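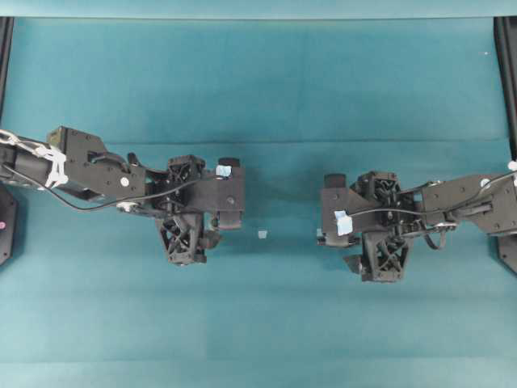
The table with the teal cloth.

Vandinard Residents' Association
Minutes of the ordinary meeting, Wed 6 March, Rallormont Hall, small room

Present: Szymon Głowacki (chair), Ifeoma Ajayi (minutes), and members from the upper and lower streets as signed on the attendance sheet. Apologies were received from the two households in Hurance Lane.

The meeting was opened at 19.10. The agenda was accepted with one change: the point on the bus stop was moved before the point on the garden plots, as one member had to leave early.

1. Minutes of the last meeting
The minutes of the November meeting were read and approved. One correction: under point 4 the word "fence" must be "hedge". The hedge was cut, the fence is still to be discussed.

2. Bus stop at Hurance Lane
The chair informed that the bus company has answered our letter. They agree in principle to put back the bench, but they do not agree to move the stop closer to the bakery. Several members found this answer disappointing. Mrs Ajayi remarked that older people wait there in the morning with no cover from the wind, and that a bench without a roof is only half of a help.
A second letter will be written, asking for the roof only. The question of moving the stop is left for the summer.
Action: S. Głowacki, before the next meeting.

3. Garden plots behind the river path
There are now 40 plots, and 6 of them were not worked last year. Their holders have been written to two times. After some discussion it was decided that a plot which is not dug by the end of May goes to the next person on the waiting list. A proposal to share the empty plots between the neighbours was put to the vote and not accepted.
The water was the longer part of the discussion. The tap at the lower end leaks and the ground around it is soft. The offer for the repair is 321 euros, with a new valve included. One member asked if a second offer should be taken. The meeting was of the opinion that the price is fair and the repair should not wait – it was approved with one vote against.
Members are reminded that hoses may not be left on the path in the evening.
Action: I. Ajayi will order the repair.

4. Spring walk to Ho
The walk will go by the old mill and return along the canal. Last year roughly 75 people came, which was too many for the café in Ho, and some had to eat standing. It was agreed that people will bring their own food this time, and the café will be asked for drinks only. Children under ten must walk with an adult. Dogs are welcome on a lead.
The date is not yet fixed. The chair prefers a Sunday, others prefer a Saturday. A paper will hang in the bakery where everyone can write which day suits them.

5. Noise from the glass containers
A complaint was received about bottles being thrown in late in the evening. The sign with the hours has faded and cannot be read any more. A new sign will be asked from the town hall, with bigger letters. The meeting did not wish to take further steps for the moment.

6. Any other business
The key of the notice board is missing. Who has it is kindly asked to put it in the letter box of the hall.
A member asked if the minutes can be printed for those who do not use the website. This was agreed, copies will lie at the bakery.

The meeting was closed at 20.45. The date of the next meeting will be put on the notice board, if the key is found, and otherwise on the door of the hall.

Minutes taken by Ifeoma Ajayi
Read and approved by Szymon Głowacki, chair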